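Kudik Ski Route Notes: README

What the archive holds

The Kudik archive is a set of route notes, camp logs and daily weather readings from ski and sledge trips on the Kudik peninsula. It was put together so that parties planning a spring trip can see how long each stage took other people, where they camped and what the snow was like when they got there. It covers 64 trips. Most were made on ski with pulks, and the rest had dog team support for at least one stage.
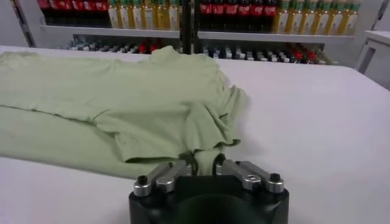 Compiled by Vibeke Nørgaard
Last revised 02/04/2005

Files

routes.txt has one line per stage, with start point, end point, distance in kilometres, hours moving and total climb.

camps.txt lists 145 camp sites with position, height above sea level, type of ground and shelter from the north. Sites on sea ice are marked S. Sites on glacier are marked G.

weather.txt gives morning and evening readings of temperature, wind and cloud. Wind is in metres per second. Trips that only carried a hand gauge have an H in the last column.

kit.txt is the packing lists as the parties wrote them. Weights are in grams and are for dry kit. Spellings have been left alone, so search for both "sledge" and "sled", and for "base layer" under "vest" and "thermal top" too.

All four files are plain text with tabs between columns. A blank means not recorded. A zero means zero.

How the notes were gathered

Each party filled in a paper log in the tent and handed it in at the Stuvell hut on the way out. Logs were typed up the following August. Where two members of a party gave different times for the same stage, both are kept and the stage has two lines.

Positions before the fourth season were read off the old map sheet and may be out by several hundred metres, mostly east to west. Later ones come from handheld GPS. 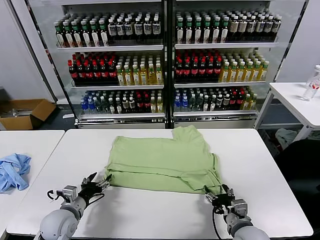

Photo: Duygu Baysal

Known problems

The Bjarnason glacier stages are thin. Only two parties went up the north arm, and one turned back at the first icefall, so the hours given there should not be used for planning.

Stage 20 appears in routes.txt under its old name, Tendum Pass. The camp at its foot is in camps.txt as Tendum Lower. They belong together.

Evening temperatures on some early trips were taken inside the tent porch. These are marked P and read warm. We have not tried to correct them.

Bear sightings are not in this release. The wording in the logs was too uneven to put in a table, and tracks were often entered as sightings. Do not take a lack of notes for a lack of bears. Ask locally before you set out and carry what the permit office tells you to carry.

Use

You may copy the files and pass them on, provided this README goes with them. Please do not publish party members' names, which still appear in some of the kit lists.

Distances are as skied and include detours round pressure ice. The longest full traverse in the set took a party 70 hours of moving time, not counting two days lying up in wind.

Corrections

Send corrections on paper to the Stuvell hut, marked Route Notes. Give the file name, the line as it stands and the line as it should be. New logs are welcome from any party that has skied at least one full stage. Blank forms are kept in the box by the hut door.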